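Vemness Household Automation Unit
Thread, 28 September 2020

1/ The Unit is often asked whether machines can do household or shop-floor chores yet. Our position is that they can do some of them, in fixed conditions, with a person nearby. This thread sets out what we mean by that.

2/ We begin with controls. Almost every chore in a laundry room, a kitchen or a small workshop includes a step in which somebody turns a knob, flips a switch or moves a lever. The washing is not done until the washer has been started.

3/ For that reason our Olisum program works on a control panel before it works on any appliance. All trials are first carried out in simulation.

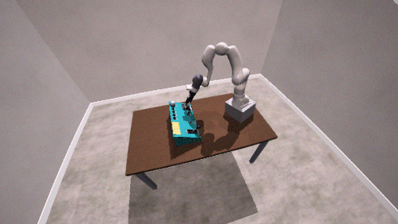 Simulated arm at the teal control panel, Olisum program.

4/ A person who meets an unfamiliar panel will read the labels, try a switch and watch what happens. The arm has to be given each of those abilities separately. Reaching the right control is the first of them, and it remains a common point of failure in our trials.

5/ We group the work into 3 levels. Level one is a single action on one control. Level two is a short sequence on one panel. Level three is a full chore, including the loading and unloading.

6/ Level one is where we have the most confidence. The Enaslow test set contains 2000 simulated attempts at this level, and the Unit reviews it each quarter.

7/ Level two is harder than it sounds. A lever, a toggle and a rotary knob each call for a different grip, and the arm must let go of one cleanly before it approaches the next. A small error in position at the start is carried through everything that follows.

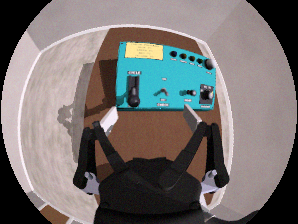
Page last changed: Monday, 11:40 a.m.

8/ The camera on the arm also matters. Seen from the gripper, small labels can be too blurred to read. We do not allow the software to guess at a label during a trial. If it cannot tell which control it has reached, it is to stop and report.

9/ Several followers have asked about shop floors. Conditions there are better in some respects. The machine stays where it was bolted down, the lighting is steady, and the same button is pressed many times in a shift. Homes have none of these advantages.

10/ Others have asked about folding, dusting and washing up. These fall outside the Olisum program. Our colleagues on the Daher project are studying soft items such as towels and will publish separately.

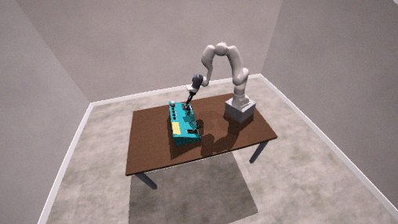

11/ Simulation has limits, and we ask readers to keep them in mind. Friction, worn springs and sticky knobs are difficult to model well. A result obtained on a simulated panel should be read as permission to try the real one, under supervision.

12/ The first physical trials are planned for October. They will consist of 300 attempts at level one, on 2 panels of different makes. Attempts stopped by the operator will be counted as failures.

13/ Households considering a purchase should ask the seller which chores have been tested, on which equipment, and how often a person had to step in.

14/ Replies to this thread are read on working days. Questions about the Enaslow test set should be sent through the contact form on the Vemness website.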